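Fumeck Plan, Release 17
Motion planning and grasp control software for equipment disassembly

Fumeck Plan converts camera data into collision-free arm paths and updates each path every five milliseconds. Foltdale supplies it as a standard license for one work cell. 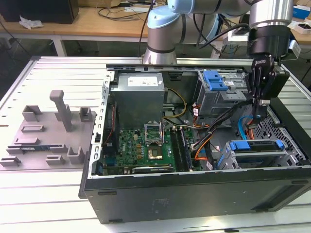

Grasp targets are ranked by clearance before any motion is issued. Inside an open computer tower, the planner treats cables near a drive bay as flexible obstacles and the drive cage as rigid. Operators may adjust either setting.

Part number: 356
Support term: five years
Integration guide: available on request from Foltdale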